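Handout 5: Showing a two-arm robot a task by remote control

Course: Practical Robot Teaching, Annamalai workshop room
Version of 22nd July. Please bring this handout to the lab session.

1. What we do in this part of the course

In the last handout we moved one arm directly with our hands and the computer stored the joint angles. With two arms this becomes difficult, because one person has only two hands and each arm needs at least one to hold it and often one more for the gripper. So from now on we use remote control. You sit at the Niltosach station and move two small leader arms. The two arms in the enclosure, which we call followers, copy your movement with a small delay.

The task is named "bag and basket". There is a soft plastic bag, a green basket, and some fruits or vegetables. One arm takes care of the bag and the other arm handles the items. It sounds simple, and for a person it is simple. For the operator it needs practice, and most students are too fast in the beginning.

2. Before you start

Put both leader arms in the rest position before you switch on the followers. If the leader is in a different position from the follower, the follower will jump to reach it. This is the most common accident in our lab.

Check that the cables on the arms can move freely. Then open the Denum recorder, choose your group folder and write the task name exactly as in the list. Different spellings of the same task make much work later.

3. The roles of the two arms

Left arm: it keeps the bag in place. A bag has no fixed shape, so it slides and folds when you touch it. The left gripper should stay at the side of the bag and move only when it is really needed.

Right arm: it works between the bag and the basket. It reaches from the right side over the basket, therefore the elbow must stay high. Watch the elbow also, and not only the fingers. Beginners look at the fingers all the time and then the upper part of the arm touches the rim. 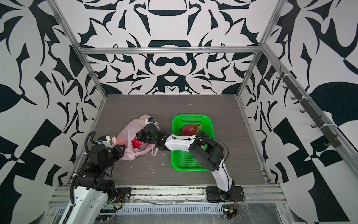
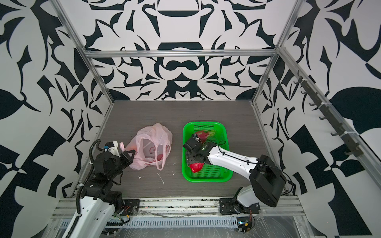
Both arms at the bag-and-basket task, with the dragon fruit in the basket.

4. Moving slowly and with purpose

A demonstration is an example from which the policy will learn. If you hesitate, the policy learns to hesitate. If you go in with the gripper, come back and try again, it may learn this also. Some corrections are useful, we will discuss them in section 6, but a long search in the air has no value for us.

Try to divide the movement in your head: approach, close, lift, carry, lower, open, go back. Between the steps a very short stop is allowed. When you lower an item, open the gripper only when the item is near to the bottom of the basket. Dropping from high up makes the item roll, and the end position will be different each time.

With the bag, be patient. The plastic hides a part of the item, and on the wrist camera it is sometimes hard to see where the fingers are. Use the overhead view for the direction and the wrist view for the last part.

5. Recording

One episode has a limit of 60 seconds. Press the left pedal to start and the right pedal to finish. Each group records 14 good episodes in one session, and then the next group takes the station. At the end of the May course we had 111 episodes of this task in the Plamell set, and your episodes will be added to it.

Change the start a little between episodes. Turn the bag, move the basket a small distance, use another item. But keep everything inside the reach of both arms - test it with the leader arms first, before you press the pedal.

6. Which episodes to keep

Keep the episode if the task is finished and no arm has hit the enclosure. Keep it also if you missed the item one time and then took it correctly. Such episodes show the policy how to recover from a mistake.

Mark it as "bad" if the bag was pulled out of the working area, if the basket was pushed away, or if you had to stop with the red button. Do not delete it. The teacher will look at the bad ones together with you.

7. Homework

Choose 2 of your episodes, one good and one bad. Play them at half speed and write down the time of each step from section 4. Then answer in a few sentences:

Which step took the longest time, and why?
Did the left arm move when it was not necessary?
What would you do differently with the elbow of the right arm?

Hand in one page per group before the next lab session. Drawings by hand are welcome.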